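Home | Articles | Current Issue | Contents | PDF

26/04/2025

By the Nandness Textile Care Group

4. Laying out and folding knitted garments

4.1 Work surface

Small knitted garments are harder to fold neatly than woven ones of the same size. The cloth stretches when it is pulled, springs back when it is let go, and holds creases from the drum in places where the fold line has to pass. Earlier work on household laundry has mostly treated folding as a single step at the end of the wash. We treat it as two: laying out, in which the garment is brought to a flat and known shape, and folding proper, in which that shape is reduced along set lines.

All folding in the Nandness room was done at standing height. Tables were required to be flat, free of a raised lip and large enough for an adult shirt to be opened fully with both sleeves out. A cover in a plain colour was preferred, so that the hem and cuffs could be picked out against it without effort. Bare tops were allowed for towels, where the outline matters less.

4.2 Starting position

The garment was placed close to the near edge of the table. This shortens the reach but leaves little cloth support on the operator's side, and a hem that slips over the edge will drag the rest of the garment with it. Under the Walta sequence, the body is flattened first and the sleeves are dealt with afterwards — the reverse of the order printed in many home guides. Figure 3 shows a blue garment in an early layout state, with the body lying flat towards the left and the wrinkled sleeve section still bunched on the right.
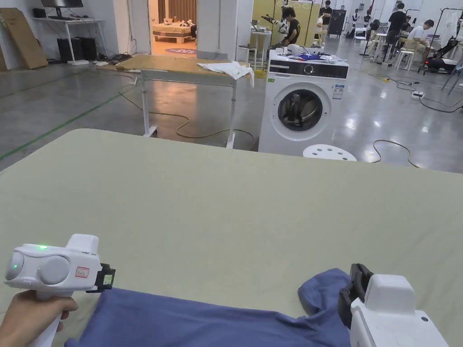
Figure 3. Blue garment at the near edge of a green-covered table, sleeve section not yet opened. A wheeled work table and a front-loading washing machine stand beyond.

One reader of the draft, writing from Kravets, objected that the sleeves should come first in every case, as a sleeve left folded under itself pulls the shoulder seam out of line and the body then has to be flattened a second time. The same reader asked whether the Walta order had been chosen for the result or merely for speed.

The objection is partly accepted. A sleeve trapped beneath the body does distort the shoulder, and in that condition the operator was instructed to free it before any other step. A sleeve that is bunched but lying clear of the body is a different case. Its creases can be drawn out from the cuff once the side seam is straight, and the straight seam gives a line to work from. The Walta order was kept for garments of this second type only. Speed was not used in selecting it.

4.3 Fold lines and acceptance

After layout, each shirt received 2 lengthwise folds and one crosswise fold. The lengthwise folds were taken from the middle of each shoulder to the hem, with the sleeve turned back along the fold. The crosswise fold brought the hem up to the collar. No board or template was used.

A folded garment was accepted when no part of a sleeve showed past the side edges and the hem met the collar within 40 mm. Garments outside this limit were opened and laid out again from the start. Partial correction was not permitted — a fold adjusted from the top tends to leave a ridge in the layer below, and the ridge becomes a crease in storage.

The full set held 1,999 garment entries under the Akance labelling scheme, which records fibre, colour, garment type and starting state. Starting state was coded as flat, bunched or inverted. Where more than one code applied, the entry took the code for the part of the garment in the worst condition, so that a shirt with a flat body and a bunched sleeve was entered as bunched. Towels were coded separately and are treated in the next section.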